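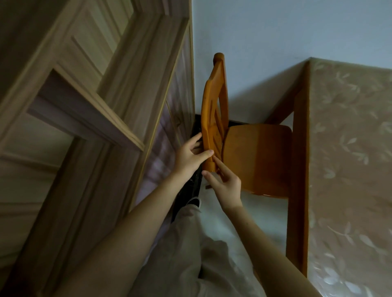

The Onuoha workshop opens its doors one Friday a month, and I went in January mostly to see whether the home robot build people keep mentioning was as far along as its page claims. The page says "nearly ready to tidy a room." I would put it a good way short of that.

The project is called Plarness. Armindo Amaral and Mitali Sultana started it on a shared bench at the back, and the idea is a low rolling base with two arms that can pick up ordinary furniture and put it somewhere else. Armindo gave us a talk of maybe twenty minutes before anything moved. The arms are homemade, the motors are secondhand, and the parts have cost $910 up to now, which he said twice. He left out the hours. When I asked, Mitali laughed and said they had stopped writing them down in the fall.

The part I found most interesting was the chair work. They want the machine to learn from people moving furniture by hand, so they have been collecting clips of small wooden chairs being gripped by the backrest in tight corners, between a wall and a paneled door, that sort of spot. A person does this without thinking, one hand high on the back and the other down near the seat. They have 227 clips. I asked if that was enough and got two different answers from two people standing next to each other.

Then the demo. The base rolled up to a plain stool in the open, with no wall near it, and tried to lift it 4 times. It managed two. One of the misses pushed the stool a foot across the floor, and Armindo caught it with his shoe. On the second good lift it held on for long enough that people clapped. I clapped too, but a stool in open space is a much kinder job than a varnished chair jammed in a corner, and I saw no attempt at the corner all evening.

Rattana Khunthong, who looks after the wiring, was the most frank of the group. She thinks the grip is fine and the trouble is that the arms sag when they reach down. She would like to rebuild both shoulders before recording any more clips. Armindo wants more clips first.

Coffee was a dollar and the heater by the door works. Next open evening they plan to try a real chair, and I'll probably go.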